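The head of service at Tostent, which repairs and restores audio equipment, spoke to us in January about turntable drive belts and when they should be replaced.

"Most customers write to us about pitch," he explained. "A piano note wavers, or a record seems slow at the start of a side." The workshop checks speed after the platter has been turning for 15 minutes, using a test disc.

A belt stored in a machine for 11 years will usually be changed as a matter of course. "The pulley must be cleaned as well. Old rubber leaves a residue, and a new belt will slip on it."
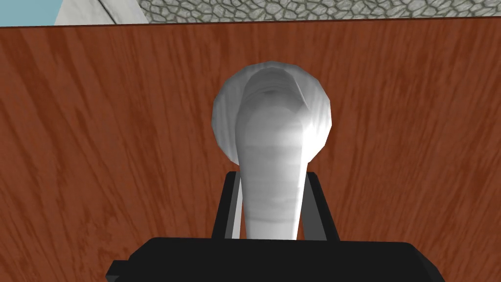

Owners may fit the belt themselves, provided that it is not stretched or touched with greasy fingers. Tostent keeps 800 sizes in stock and asks that the old belt be measured flat before an order is placed.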